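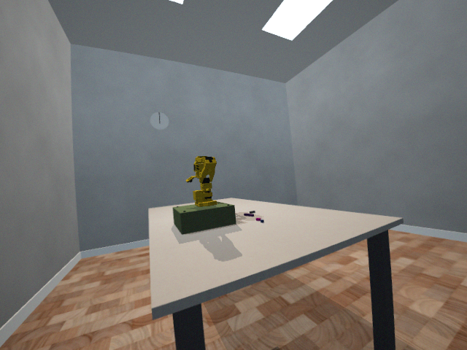

Sim bench, arm on the green block, four parts out to the right. Gripper empty.

2026-10-10 – teleop demos, small parts task

Back on the small parts set. Sim only for now, the real bench is tied up with the Clirkent job. Aim was 40 clean demos before lunch. Got nowhere near it, see below.

Setup same as last entry except lighting and wall textures are randomised per episode now (Tendach config, the one with "rooms" in the name, not the old one). Leader arm clamped to my desk, follower is the yellow one in the sim. Camera preset is the wide view. Parts are tiny in it. Fine for checking shadows and clutter, hopeless for steering. Drove off the close view on the second monitor.

Task as written: pick the magenta piece, put it down on the clear part of the table, open, go home. Nothing else should get moved. The navy piece spawns right up against the magenta one in this layout so it's a fair test of whether the operator can get the fingers in without dragging the neighbour along.

First batch, 15 episodes. Kept 6. Rejects:

– most were me clipping the navy piece on the way in. Approach from the far side is better. Going in from the block side the wrist rolls over and I lose sight of the tip.
– a few where I let go too high and the part bounced. Sim contact is bouncier than the real thing, Doris had the same complaint in April.
– one where I sneezed and the leader arm went with me. Deleted.

Noticed after the first batch that I was pausing over the part before every grasp. Long pause, sometimes 2 seconds. Last time we trained on demos like that the policy learned the pause and then sat there forever. So: slow is ok, stopped is not. Keep the hand drifting down even if you're not sure, and if the line is bad go back up and come again. A recovery in the demo is worth keeping. A freeze isnt.

Trim script will cut dead time at the start and end but NOT in the middle. Don't rely on it.

Leader arm calibration. Elbow reads a bit off after it's been sitting, the follower starts with a little jump. Rezero before each batch, arm in the rest cradle, hit the pedal, wait for the beep. If you skip it the first episode of the batch is garbage. I skipped it twice this morning.

Gripper mapping still not right. Trigger fully squeezed gives full close, good, but the first third of the travel does nothing and then it snaps. Tried the softer curve from the Vahidi branch. Much nicer on the dark bars, you can feel your way shut. On the little pieces it's too lazy at the end and I overshoot. Left the soft curve on for now, noted it in the run metadata so we can split the data later. Someone please don't merge it to main yet.

Shadows. With this light position the arm throws a big one forward onto the table and there's a fainter one off the side of the block, near the purple bar. Fine with me, we want the variation. But the dark bars in a darker patch are hard to pick out at low res, so for the bar tasks check the downsampled view before recording a whole batch. If you can't find the part in it the network probably can't either.

Second batch went better. Approach from far side, no hover, soft trigger. Didn't keep a proper tally becuase the logger filled its disk partway through and I had to clear old runs. The files that saved are good, I replayed each one. The ones after the disk error have joint data but no video. Moved those to the "partial" folder, may still be useful for the joint-only baseline.

Also had a go at scripted start poses so the arm doesn't always begin folded up over the block. Works, but two of the poses put the tip low enough to hit the block on the first move if the leader isn't matched. Commented those out.

To do
– fix logger disk check, should refuse to start, not die halfway
– trigger dead zone, look at raw values before blaming the curve
– respawn layouts with navy and magenta further apart, make that the easy tier
– ask Doris team which contact settings they ended up with
– redo the skipped-rezero episodes
– get a second operator on this, all the demos so far have my habits in them

Leader arm unplugged and back in the cradle. Pedal cable is loose at the connector, tape is holding it, replacement on order.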